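Will a machine ever take the bins out? A long chat over tea with Brisa Bermúdez

Brisa Bermúdez has been trying to get machines to tidy up after people for 15 years, and when I ask how it's going she laughs so much that she has to put her mug down. "My mother asks me that every time I ring her," she says. "She wants to know when she can have one, and I say, Mum, buy a better hoover!"

We meet on a Friday in May at Wultance, the small firm where she looks after household testing, and she has the kettle on before I've found somewhere to hang my coat. Most of the work here happens in made-up homes on a computer, where a machine can bump into the same wall all afternoon and the plaster never needs mending. The home they use most is called Ovholm, and she talks about it the way other people talk about a flat they once rented and were rather fond of.

"People think the hard part is the hands," she says, "and the hands are hard, I'm not going to tell you otherwise. But first you've got to get there. You've got to know that the kitchen is a kitchen and that you came in for something."

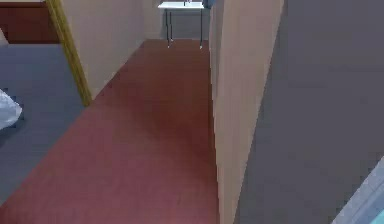 She asks whether I've ever walked upstairs and forgotten why. I have, that very morning. "Well, there you are, and you've lived in your house for years. Now imagine you've only just arrived, and somebody says bring me the thing I left on the table, and there's more than one table." In her early days she would watch a machine set off with great confidence and then spend ages at a corner, turning a little one way and a little the other, while the whole office shouted at the screen.

Doors, she says, are a subject all of their own. An open door takes up room that was free a moment ago, and a half-open one is worse still, and then there are handles, which come in every shape under the sun and don't all turn the same way.
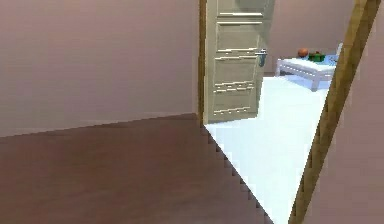
Prasetyo Oei, who shares her office and has been pretending not to listen, joins in here. He came to Wultance from a shop-fitting business and he still thinks like a shopkeeper (his words). "In a stockroom you can tell everyone to keep the aisle clear," he says. "You can put a label on the shelf. Try telling a family of five to put a label on the fruit!" He reckons shops will get there well before homes do, at least for the dull jobs such as moving boxes from the back to the front, and Brisa agrees with him, though she makes a face about it.

Their current test is called Wasus, a set of 100 everyday chores that a machine has to attempt from start to finish with no help. On the last full round it managed 18. I say that sounds rather low. "It sounds marvellous to me," says Brisa. "You should have seen the one before." 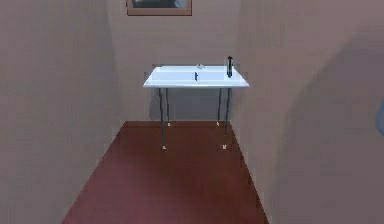
Words: the Home and Work desk
Filed under: Long Chats

Bathrooms were where she had her worst month. Cleaning a basin seems such a small thing until you try to write down what clean means, and she filled most of a notebook with it. Do you move the soap first? Do you wipe round the tap or over it? How hard do you press? "I stood in my own bathroom with a cloth, doing it very slowly and talking to myself, and my husband came in and went straight out again."

She is firm that a chore isn't done because the machine has stopped moving. Every attempt gets looked over by a person, and a colleague keeps them all in a list she calls the Jaramillo, after the street where the office used to be. It had reached entry 2119 on the day I visited, and some of the notes are very funny, although Brisa would only let me read a few of them over her shoulder.

The job everybody asks for, she tells me, is the rubbish. Nobody she has met enjoys it, and it has a bit of everything in it: finding the bag, getting a proper grip on something soft, carrying it without catching it on a door frame and, last of all, putting a fresh one in.

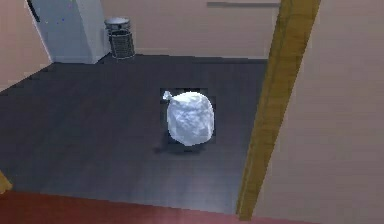
So would she trust a machine with her own rubbish today?

"Not by itself, no. I'd let it have a go while I stood next to it with a dustpan. Give it an empty bag and a straight run and I'd be fairly relaxed, but a full one with last night's curry in it, on my good carpet? I'd sooner carry it myself for a few more years."

Prasetyo is more hopeful, and thinks the carrying will be sorted out long before the fresh bag is. He has watched grown men fail to open one of those. Brisa tops up the pot and tells me about the stairs, which they haven't started on yet, and she's still telling me about them as she walks me down to the street.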